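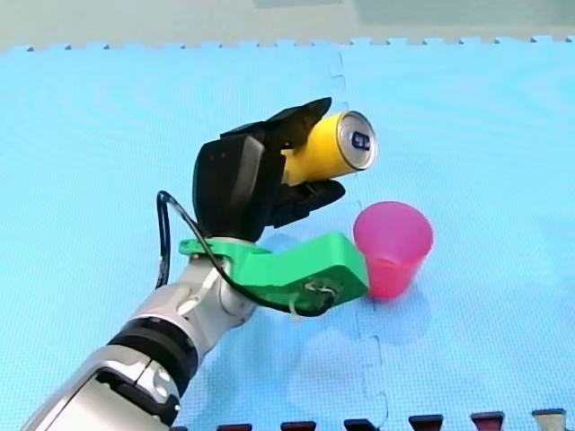
Can I rent the tow dolly if I've never pulled one before?
Most first timers do fine. You get a walk-through at pickup, takes ten minutes, and we don't let you leave till the straps are right.

Skoltcombe 500 Tow Dolly
Rental and sale, Clitbridge yard

For front wheel drive cars and small SUVs. Two wheels up, two on the road. Tilting bed, no ramps to drag around. Rear wheel or all wheel drive, ask about the flatbed trailer instead — do not put an AWD car on a dolly, you will cook the transfer case.

What comes with it
Dolly, 2 wheel straps with ratchets
Safety chains, already on
Magnetic light bar for the back of the towed car
Spare tire and lug wrench

What you bring
2 inch ball, snug on the hitch. We sell them at the counter
Four-flat wiring plug, working. We test it before you go
Drivers license and proof of insurance
A tow vehicle that weighs more than the car behind it. No exceptions on this one

Rates
Half day, in by 1 pm: call, depends on the week
Full day: $113
Friday to Monday morning: ask for the weekend rate, usually booked early
Deposit: $500 on a card, released when it comes back clean and with both straps
Buy one new: price on request, the Mavromatis axle upgrade is extra

Used ones come up every February when we turn over the fleet. Tires are checked, bearings repacked, lights redone. Sold as is. They go fast so call first.

Miles
First 1000 miles included on any rental of a week or more. Day rentals are local only. One way to our Lirkwood lot is OK, tell us when you book, not when you get there.

Before you drive off
Steering unlocked or locked depends on the car, check your owners manual. Parking brake OFF. Straps tight, drive a few blocks, pull over, tighten again. They always loosen some the first mile. Do not back up with a car loaded, it will jackknife and bend the fender on somthing.

Dead car, no keys? We can still load it most times. Bring the title or registration, and leave extra time — the winch is slow.

Late returns are charged a full day. Call the yard if your running behind and we'll try to work with you.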